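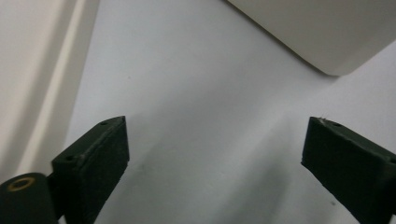

Willeo Facilities Help Desk | Furniture and Surfaces

Ticket 334
Subject: Work surface in room 211 feels tacky after cleaning
Opened by: Tobiloba Iyamu
Assigned to: Zeeshan Rind
Opened: Wed 9 December
Priority: Normal
Status: Closed

Tobiloba Iyamu wrote:
The pale surface in 211 has a sticky feel. Paper drags on it and lint stays put when you try to brush it off. It looks fine, smooth and an even light gray-white, so you only notice when you put your hand on it. We wipe it down at the end of every day with the Pultia spray from the supply closet and paper towels. It started some time after the closet was restocked. Can we get a different cleaner, or does the top need replacing?

Zeeshan Rind wrote:
Please don't order a new top yet. A few questions first.
Is it the whole surface or only some areas?
Is the spray the ready-to-use kind or the concentrate? Both come with a blue label. The concentrate says "dilute" on the back, in small print.
Has anyone used tape on it?

Tobiloba Iyamu wrote:
Worst in the middle, less toward the back. No tape that I know of. I checked the closet and the bottle we have is the concentrate. We have been spraying it straight on.

Zeeshan Rind wrote:
Then you probably have dried cleaner on there. Try this on a patch the size of your hand before doing the rest:
1. Wipe with a cloth and warm water, nothing else. Wring the cloth out well.
2. Rinse the cloth and wipe the same patch again.
3. Dry with a clean towel.
4. Wait 10 minutes and feel it.
Don't use a scouring pad or the green side of a sponge. The finish is smooth and a scratch will show from the side even if you can't see it from above. No alcohol until we know what the top is made of.

Tobiloba Iyamu wrote:
Did the patch. It's better but still grabs a little. The cloth came up gray and the rinse water had suds in it with no soap added.

Zeeshan Rind wrote:
Suds mean there is still product coming off. Keep going with plain water and change the water when it foams. It may take several passes. The Ellon floor pads are too rough for this, so stay with the cloths.

Internal note, Zeeshan Rind:
Looked for the purchase record for the top. The October order has the concentrate on it in place of the ready-to-use, same shelf, one line apart. Asked purchasing to switch it back. The label on the concentrate allows up to 1,000 ml of water per capful for light cleaning. Left a marked spray bottle in the closet, already diluted.

Tobiloba Iyamu wrote:
Four passes, then dried. The middle feels the same as the back now and paper slides on it. One dull spot near the left side has stayed dull. I can live with it.

Zeeshan Rind wrote:
Leave the spot alone for now. If it gets tacky again, reopen this ticket and skip the spray until I've been by. For daily wiping use the marked bottle, two sprays on the cloth and none on the surface. The old bottle can go back to the help desk counter.

Resolution: Cleaner residue removed with water. Supply order corrected. No parts used.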